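Subject: Re: [sundgate-users] Left pad wearing faster than right?

Hi all, pads are back on our Sundgate and I'm thrilled with how it's closing!

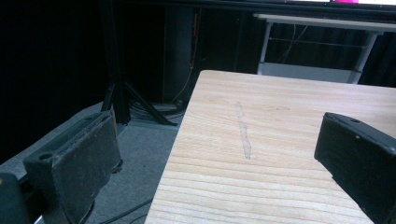

Both fingers over the pine-look board. Scuffing is on the left one, mostly the upper edge.

On the earlier question from the Cullisano bench:

> We're at 2,000 cycles and the left pad already looks chewed up.
> The right one is nearly clean. Do you swap them as a pair, or
> just the bad one? And how tight do the finger screws go?

As a pair, every time. I tried a single new pad once and the grip walked sideways on thin parts until I gave in and did the other. We got 3,960 cycles out of the last set before I saw any slip, so yours may have plenty left (scuffs look worse than they are).

For the screws, I snug both sides by hand, close the fingers on the Siriwardena gauge block, wait 30 seconds, then finish tightening while it's still holding the block. What a difference! The faces pull themselves parallel and I haven't had to shim since.

After that, rerun the zero with the fingers fully open. Ours came up at 86 on the opening readout, same as before the swap.

Has anyone tried the softer Clitetti pads? I'd love to hear how they do on bare wood before I order a set.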